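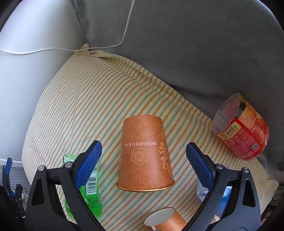
A paper cup on a mattress is going to fall over sooner or later, one reader of the first draft wrote, and the report should state which way up it was placed before giving any results. The point was accepted. Orientation is now recorded for every placement, and Section 2 has been rewritten.

Home Projects Reports Archive Contact
Search this site Enter keyword Go

Stability of Paper Cups on a Made Bed
Student project report, Stistgate, revised 3rd March

1. Purpose

In a small bedroom the bed is often used as a table during tidying. Light items are set down on it while shelves and drawers are cleared. The project measured how often a paper cup stays upright on a sheet-covered mattress, and whether the condition of the sheet matters.

2. Materials

The cups are orange paper cups with a rolled rim at the wide end. The printed side carries the word RONGZHUANG, a round scalloped medallion, and a band of golden flowers and leaves. The inside is off-white. The word was used as the index mark, so that each cup faced the same way at the start of a placement.

The bed has a cream sheet with thin vertical stripes. The stripes served as a reference for position and direction of fall. Three positions were used:

Position A: middle of the mattress, sheet pulled flat
Position B: long edge, sheet pulled flat
Position C: window end, sheet left as found

A desk in the same room was used as the hard reference surface.

3. Method

A cup was set down, released, and left for 3 seconds. If it was still standing, the result was entered as "stable." If it leaned but did not fall, the result was entered as "lean." All other results were entered as "fall." Each placement was made with either the base or the rim down, in alternating order.

A total of 352 placements was recorded. Of these, 200 were on the bed and 100 were on the desk. The remainder were practice placements and were excluded from the results. The Korketti log sheet was used for all entries.

The sheet was pulled flat again before each set at Positions A and B. Position C was not adjusted.
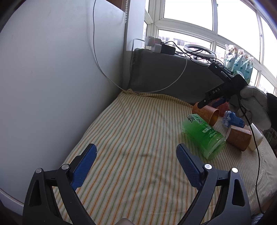
Figure 2. Window end of the bed, with the sheet bunched at the wall and sill.

4. Results

On the desk, all cups were stable in both orientations. On the bed, rim-down placements were more stable than base-down placements at every position. The difference was small at Position A and large at Position C. Falls at Position C mostly followed the line of the nearest wrinkle and did not follow the stripes.

5. Limits

Mattress firmness was not measured. All cups were empty. The Eskildsen test block was requested for a firmness reading but arrived after the last set.

6. Recommendation

Cups placed on a bed during tidying should go rim down, away from the window end. Repeat the test with a second mattress.

Comments (3)

Did you try nesting the cups? A stack might behave differently from a single cup.

We ran something similar at Nastgate with a folded blanket. Rim down was better there too.

Table of raw results is missing from the download.

Previous Next Back to Reports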